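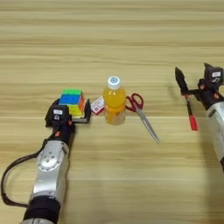
pleamar escribió:
Antes de pagar nada, pedid el libro registro de socios. El informe comercial que os ha pasado el proveedor puede llevar meses de retraso y en estos casos lo que importa es quién tiene las participaciones el día del pago.

duda_comex
jueves, 11 de diciembre de 2025

Gracias, lo pido hoy mismo. Resumo el caso para los que entran ahora, que el primer mensaje quedó largo.

Compramos válvulas a Troltell desde hace tiempo. En noviembre el programa de filtrado (usamos Mindico) nos marcó a uno de sus socios, Darkier, porque detrás hay una persona que está en la lista de la UE. Troltell no está en ninguna lista. Según el informe que tenemos, Darkier posee el 18 % y el resto se reparte entre un fondo y los directivos. Tenemos 3 facturas pendientes y el banco nos ha retenido la primera transferencia. Mi jefe dice que con un 18 % no hay nada que mirar y que reclamemos al banco.

contrapeso
Tu jefe tiene razón en el porcentaje. El umbral de propiedad es el 50 %, y con 18 no se llega ni de lejos. Yo mandaría al banco el organigrama societario y una carta de Troltell firmada por el administrador. Suelen desbloquear.

pleamar
El umbral es solo la mitad del asunto. En la UE también se mira el control, y el control puede existir con una participación pequeña: derecho a nombrar administradores, un pacto de socios, un préstamo que deja a la empresa en manos de quien lo concede. Si Darkier nombra a la mayoría del consejo, el 18 % da igual.

contrapeso
En teoría sí. En la práctica, ¿cuántos departamentos de compras piden el pacto de socios de un proveedor de válvulas? Es un documento confidencial y no te lo van a dar.

pleamar
Pues se pide una declaración sobre los puntos concretos: quién nombra el consejo, si hay derechos de veto y quién financia. Eso sí lo firman. Y si se niegan, ya tienes un dato para tu expediente.

nudo_gordiano
Añado una cosa que no ha salido. ¿Quién está detrás del fondo? Si la misma persona, u otra listada, tiene parte del fondo, hay que sumar. He visto un caso en el que cada socio por separado quedaba muy por debajo y el total pasaba del umbral. El filtrado automático no lo detectó porque solo miraba socios directos.

duda_comex
Del fondo solo tengo el nombre y un domicilio. Mindico no da nada por encima de ese nivel, o al menos no con la licencia que pagamos.

Otra pregunta. A Troltell también le compra un distribuidor, Sauerland, y nos ofrece la misma referencia con existencias en almacén. ¿Podríamos comprarle a él mientras se aclara?

contrapeso
Yo lo haría. Es otra empresa, con otros socios, y la mercancía ya es suya.

nudo_gordiano
Yo no, o no todavía. Si cambias de canal justo después de que el banco te retenga un pago, parece que estás rodeando el problema. Si al final resulta que Troltell está controlada por un listado y el dinero le llega a través del distribuidor, tienes el mismo lío con un intermediario más. Como mínimo, que Sauerland acredite que el material está pagado.

contrapeso
Me parece exagerado, pero pedir la factura pagada no cuesta nada, eso te lo compro.

pleamar
De acuerdo con nudo_gordiano. Y otra cosa - que nadie divida las facturas ni cambie el concepto de la transferencia para que pase. Lo digo porque lo he visto proponer en este mismo foro.

duda_comex
No, eso ni planteárnoslo. Queda así: libro de socios, declaración sobre el control, datos del fondo y las 3 facturas paradas hasta que conteste el banco. Lo del distribuidor lo consulto con el abogado. Mi jefe sigue pensando que perdemos el tiempo.

contrapeso
Mira también el contrato por si hay intereses de demora. A nosotros nos los reclamaron.

duda_comex
Hay cláusula, sí. La reviso esta tarde y pego aquí el texto sin los nombres.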